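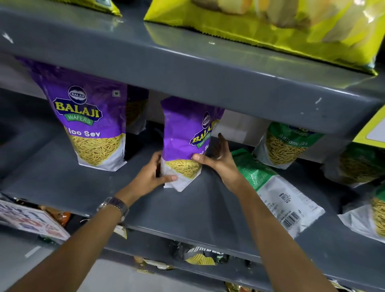 Jul 30, 2018
By Anisa Mandagi

I've been helping out at the shop on Stondow two mornings a week while Hacer is off with her knee, and I have become a terrible bore about shelves. My husband has asked me to stop doing it in the kitchen cupboards (I won't). The packets that stand up by themselves are my favourites, like the purple Balaji Aloo Sev on the middle shelf, as you can get both hands round one and square it up with its neighbour and it looks lovely. The big yellow-green bags up on top are another matter! They slither, they puff out, they lean on everything, and I've never got a row of them to behave.

Babar's rule is labels to the front, oldest at the front, and no gaps. I was fine with the first bit. The dates I kept getting backwards, so now I pull the whole row out before I put the new ones in behind, which takes me 25 minutes for one bay and he's very patient about it.

Then the school lot come in at half past three and it's a jumble again. I did buy a bag of the sev to take home, by the way. Very good with a cup of tea, and even better on top of beans on toast, though Syafiqah pulled a face when I told her. Next week I'm on tins.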